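Getting the winter coats out

December 2018

We had the first proper frost last week, so the winter things have come down from the loft. I normally do this in October but the loft ladder was broken and I didn't get round to ordering the part. Everything had been up there since spring in two Botico bags, the kind with the zip round three sides. One zip has gone. I will get another season out of the bag with a strip of parcel tape.

The flat has one decent wardrobe, a Brunwood, and the rail in it is 35 inches wide. That is enough for two people's shirts and not much else. Padded coats take up a silly amount of it. Two of them hung side by side push everything else up to one end and the door won't shut. For the last few winters I have hung only the coat in use and kept the others folded on the shelf, and that works well enough if they are folded properly.

I used to roll them. Rolling is quick but the padding ends up squashed in one place and the coat comes out with a waist it didn't have before. I also tried the vacuum bags, years ago, with a grey down jacket from Nishimura that I was fond of. It went in the bag in April and came out flat as a tea towel, and two goes in the tumble dryer with tennis balls only brought back part of it. I wore it for gardening after that.

So now I fold. The bed is the best place for it. I did try the kitchen table but it is too short and the sleeves drop off the ends and drag the rest after them. I do it with the teddy bear sheet on, the red and green one, which comes out every December and stays on until the new year. It is brushed cotton and has a bit of grip to it, so a slippery coat stays where you put it. On the plain white sheets they slide about.

The method, for what it's worth. Do the zip up first. Lay the coat on its front and smooth it from the middle outwards with the flat of your hand. Fold the sleeves straight across the back. Then bring each side in by about a third, so you have a long strip, and fold the strip up from the hem in two goes. Press the air out slowly with your forearms as you go. If you hurry it the air just moves into the next section and the whole thing springs open again.

The purple one is the worst of the lot. The outside is very shiny and the quilting is fat, and whichever edge I bring over stands up in a ridge and has to be held there for a moment before it will lie down.

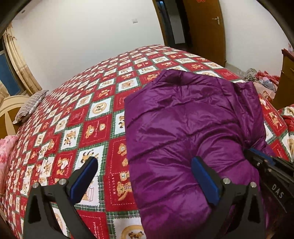

The shelf at the top of the wardrobe takes three coats in a pile, with the heaviest at the bottom. I put a cotton pillowcase over each one, mainly to keep the dust off, and tuck the open end underneath. Scarves go in the gap at the side. Gloves are in a shoebox and I have given up trying to pair them.

I still need a better hook for the hall. The Plarkach one I put up in October is already coming away from the wall, and I think the fault is the plaster and not the hook. It needs a longer screw and a proper plug. Until then the coat in use is living on the back of the bedroom door.

The broken bag is taped and back in the loft with the summer dresses in it. I have written what's inside on the tape in biro, which has mostly rubbed off, so I shall do it again in marker when I'm next up there.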